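This site uses cookies to remember your reading preferences. Accept | Manage settings

Rule 10

The standard came down from Kazmi on a Thursday, and by lunch Ghazala Gondal had found the sentence she was going to hate.

"Rule 10," she read. "The operator shall confirm that the view is adequate before the run proceeds."

"Sounds fine," Rafia Khokhar said.

"Adequate for what?"

Rafia kept typing. She had worked at Killden long enough to see four versions of the standard, each one thicker than the last, and in her experience the thick ones got signed faster.

Ghazala tried the definitions. Adequate meant sufficient. Sufficient meant meeting the requirements of Rule 10. She wrote a rude word in the margin and turned the page.

"Who checks it?" she asked.

"The software. It looks for a live picture, in focus, no dropped signal. Then it puts up the box and you click Confirm."

"So the software decides it's adequate and I agree with it."

"You confirm it."

"What happens if I don't?"

Rafia had to think. "I believe there's a form."

They had almost 40 simulated runs to clear before Turklow would let the arm anywhere near the real line. Ghazala clicked through the morning's batch. Confirm. Confirm. She noticed that her finger had gotten ahead of her eyes and made herself sit on her hand for a minute, which Rafia pretended not to see.

Run 1451 stopped her. The green check was already in the corner of the screen.

"Come look at this."

Rafia rolled her chair over.
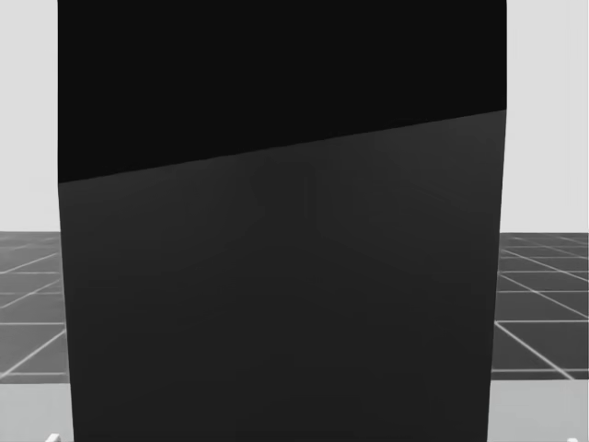 Run 1451, operator view. Status: adequate.

"Well, there's floor," Rafia said, after a while. "On both sides."

"I can see there's floor. Can you tell me what the arm is doing?"

"No."

"Can you tell me if there is an arm?"

"The log says there is."

"I'm not being asked to confirm the log."

Rafia leaned in until her nose was close to the glass. It was all dark panel, black on top and charcoal underneath. She leaned back out again. "It is in focus," she said. "I suppose."

Ghazala moved the pointer onto Confirm and off it again. The people at Niralgate who wrote the rule had surely meant well. They had pictured a careful person looking at a clear view. They had also given that person a single button.

"Where's the form?" she said.

It took 2 hours to find. The form wanted a reason code, and the codes were No Signal, Out of Focus and Other. She picked Other. The space for comments held one line, so she wrote: Something is in the way. Then she pressed Submit, and a box came up asking her to confirm.

Comments

dellamarsh: The definition that points back to its own rule, I have lived this. Ours was "competent person."

T. Orrin: Didn't buy Rafia at first. Nobody that senior shrugs like that. Then I remembered my last job.

pinhook: Would have liked to know if the form ever got read. Guessing no.

Back to top | Contact the editors | © The authors. All rights reserved.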